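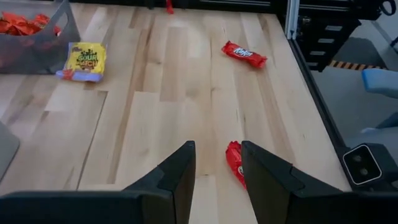

Wer soll bei Goltberg auf die 10?

hakler_14
So, nach dem 3:14 gegen Skuria muss echt mal Schluss sein mit dem Gekicke. Kein einziger Versuch, wieder. Baxter steht viel zu tief, bekommt den Ball im Stand und haut ihn weg. Alarcón auf die 10, sofort.

Gedrängehalbe
Alarcón ist Innen, kein Verbinder. Hat er im Dezember gegen Plunduvari gespielt, 4 Kicks direkt ins Aus. Schon vergessen?

hakler_14
Ein Spiel! Bei Regen. Baxter darf seit drei Jahren so weitermachen.

Lotte_am_Mal
Problem ist doch die Gasse. Ohne sauberen Ball kann da hinten stehen wer will. Aoun wirft, und keiner springt - oder zwei gleichzeitig.

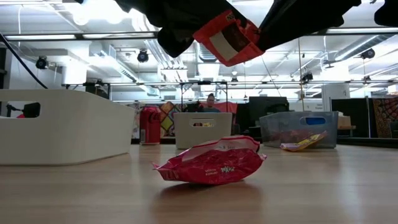

Und dann das Tackling im eigenen 22er, immer zu hoch. Zwei Strafen gleich nach der Pause, danach war das Ding durch. Trainer wechselt erst kurz vor Schluss, versteh ich nicht.

Gedrängehalbe
Gasse stimmt. Aber Aoun ist 19, lasst den mal machen.

prop3
Bin für Baxter. Der einzige der unter Druck überhaupt was entscheidet. Ausserdem gegen Zaidi auswärts, 1.000 Leute, enger Platz, da willst du keinen Neuling auf der 10.

hakler_14
Genau da will ich einen, der mal selber läuft. Zaidi verteidigt aussen miserabel, das weiss doch jeder

prop3
Jeder ausser Plunduvari, die haben da null Punkte gemacht.

Lotte_am_Mal
Weiss wer, ob Anstoss 14 oder 15 Uhr ist? Auf der Seite steht beides.

Gedrängehalbe
14 Uhr. Zweite spielt danch.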